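Oddale Forums > Manipulation > Imitation learning
Print this thread | E-mail to a friend
Started in December by poonam_m | 9 replies | 14 shares

Trimming dish-stacking demos: fewer episodes, better policy??

poonam_m wrote:

OK so I've been sitting on this for a while and I'd like people to poke holes in it before I write it up. We've been training a two-handed policy on table clearing (plates, bowls, tea things) from demos done with hand-held grippers, no robot in the loop during collection. The full set is 2,692 episodes. A policy trained on everything does fine on plates and is pretty sad on bowls. It goes in for the rim, lands both fingers on the same side, and shoves the whole stack across the table.

So I tried something really dumb. I threw out every episode where the fingertips paused or re-aimed in the last bit before closing, and kept only the ones with one smooth approach. That left 365. Trained the same model on those, same settings, and bowl grasps got a lot better! Plates got a little worse. I've run it with 3 seeds and the order hasn't flipped.

This is the sort of view the model gets, with the fingers open:
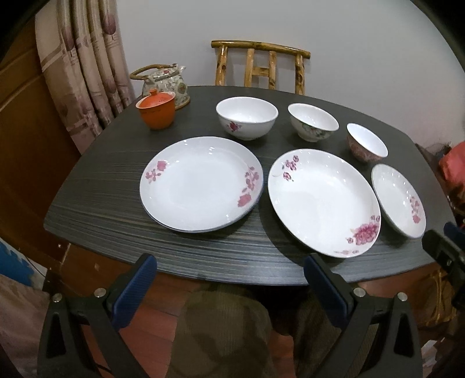 Left-hand view: plates up front, bowls behind, tea things in the far corner.

Camera rides on the gripper, so everything's bent near the edges and the smaller bowls look like they're sliding off to the right. We don't undistort. I'll take arguments about that too, but please, not first.

Posted 9:40 pm | Share (6) | Report

ernside_rob wrote:

I'll go first on the distortion then, sorry! If the bowls lean in the image, the rim angle the model sees depends on where the bowl sits relative to the camera. Your smooth episodes might just be the ones where the bowl was already near the middle. You'd be picking easy views and calling it clean demos. Did you check where the target was when the approach started?

Posted 10:05 pm | Share (0) | Report

poonam_m wrote:

I didn't, and now I'm annoyed, that's a good one. I can pull it from the tracking pretty quickly.

Posted 10:11 pm | Share (0) | Report

MalcolmGoodall wrote:

I don't buy the main claim. The re-aiming episodes are where all the recovery behavior lives. Toss those and you get a policy that looks terrific until it misses by a finger width, and then it has no idea what to do. We went down this road on the Lenudberg drawer task and ended up putting all the corrections back in. How are you scoring? If a miss ends the trial, you've set up a test your trimmed set can't lose.

Also, plates getting worse is a result. Don't bury it.

Posted 10:32 pm | Share (2) | Report

poonam_m wrote:

Not burying it, it's in the first post :) But yes, a miss ends the trial. I did that to keep scoring simple, and I see the problem.

Where I still disagree is that I don't think the pauses in this set are recoveries. I watched a big pile of them. Mostly the person has one finger inside the bowl and one outside, and they hover there because more rims are nested underneath and it's hard to judge how deep to go. They're thinking. The model copies the hovering and then it never closes.

This is the moment I mean, fingers either side of the rims, other gripper at the left side of the top bowl:
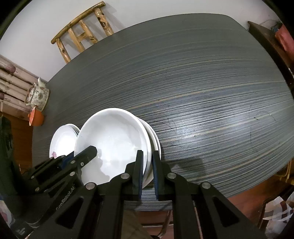 Re: what the fingers are straddling

dubey_k wrote:

Ooh, that one helps a lot. Look at how the top bowl takes up so much of the view and the ones below are just little crescents. I'd have trouble telling from that how many I was about to grab, and I've got a brain. White on white, glossy, highlights in the glaze... your model probably can't read depth there at all, and it's leaning on timing.

Have you thought about labeling the intent? One bowl or the whole stack. If both kinds are mixed in the set with no label, the average of "shallow" and "deep" is a grasp that's wrong for both. That would explain hovering with no pauses theory needed.

Posted 11:20 pm | Share (3) | Report

MalcolmGoodall wrote:

Dubey's idea is cheap to test and I like it better than deleting most of a dataset. Keep everything, add one bit for one-versus-stack, retrain. If bowls improve as much as with the trim, the pauses were a side effect.

Posted 11:34 pm | Share (1) | Report

ernside_rob wrote:

And please run a random subset the same size as the trimmed one. Without it I can't tell "cleaner" from "smaller set, same number of training steps." I got burned by that exact thing.

Posted 11:41 pm | Share (1) | Report

poonam_m wrote:

OK, list for the weekend, shout if I missed something:

- random subset, same size as the trim
- full set plus the one/stack label
- start position of the target, kept vs. tossed
- rescoring, up to 7 closing attempts before a trial counts as failed

The labeling is going to hurt, it's over half the set by hand. Malcolm, if your corrections turn out to matter I'll say so in the write-up with your name on it.

Posted 11:58 pm | Share (2) | Report

MalcolmGoodall wrote:

Deal. Post the plates numbers too.

Posted 12:06 am | Share (0) | Report

Reply to thread | Print this page | E-mail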